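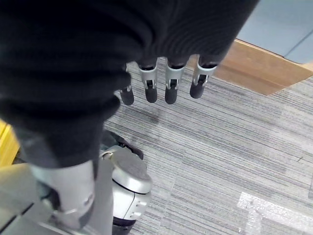

Unit 2: Does a tidy workplace pay for itself?

Operations and Work, evening section. Notes by Montserrat Cifuentes. Read these before the October session and bring the Clistside handout with you.

1. The usual claim

Most books on workplace organization say much the same thing. Sort your stuff, give every item a home, mark the home, keep it clean, and output goes up. Some promise better morale as well, and fewer injuries, and happier customers. I have taught this material for years and I still think the evidence is thinner than the books let on.

Part of the trouble is that "organized" gets used for at least two different things. One is how a place looks to a visitor. The other is how quickly a person who works there can lay hands on what they need. A desk that looks like a landslide may suit its owner very well. A wall of labeled drawers may be slow for everybody if the labels were written by a manager who never opens them.

2. The Clistside figures

The handout says that search time fell by 20 percent after a reorganization. Before you quote that anywhere, look at how they got it.

The number comes from a questionnaire. 312 employees were asked how long they spent looking for things before and after the change. They were asked once, afterward. So the "before" figure is a memory, collected from people who had just been told the new layout was a success. I would not throw the answers out, but I would not call them measurements either.

There was no comparison site. Ploltthorpe, owned by the same company, left its layout alone that year, and its orders also went out faster. The report gives this one sentence, in an appendix. Demand was down at both places, so there may simply have been less to look for.

Also check who paid. The report was written by Bhuiyan, the consultants who sold the reorganization. They may be perfectly decent people. Read the methods page twice anyway.

3. What would better evidence look like?

Timed searches, done by someone with no stake in the answer, before and after. A second site that changes nothing. A follow-up once the novelty has worn off, which hardly any study bothers with. Clisavdale did try a follow-up at 22 months, and by then almost half of the marked locations held something other than what the marking said. Search times were not recorded, so we can't say if it mattered.

4. Laying things out where people can see them

Open display is the piece of advice I have the fewest complaints about. Small parts set out flat, with space between them, can be checked at a glance, and a gap is easy to notice. The costs are real, though. It eats surface area, dust gets in, and it works poorly for anything you hold in large quantities. Closed bins hold far more and hide far more.
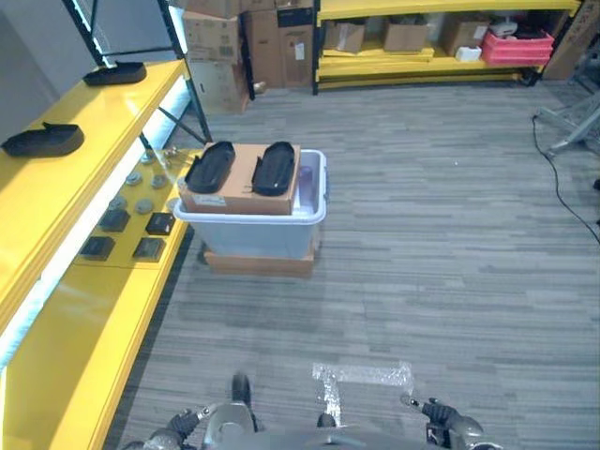

Fig. 2. Small parts laid out on the lower tier of a yellow shelving unit, with a translucent storage bin on the floor.

Most workplaces end up with a mix of the two, and the mix is usually settled by whatever shelving was already there. The books tend to skip over that part.

5. For discussion

Pick a place you have worked. Who decided where things went, and did that person use them?

Suppose the Clistside figure is right. What is the saved time worth if the worker then waits for a machine or a signature?

Would you expect a drop in injuries from tidying alone? What else often changes in the same month?

Reading for next time: the Clistside report, methods page and appendix. Skip the foreword. Written answers to one of the questions above, a page at most, are due at the start of class.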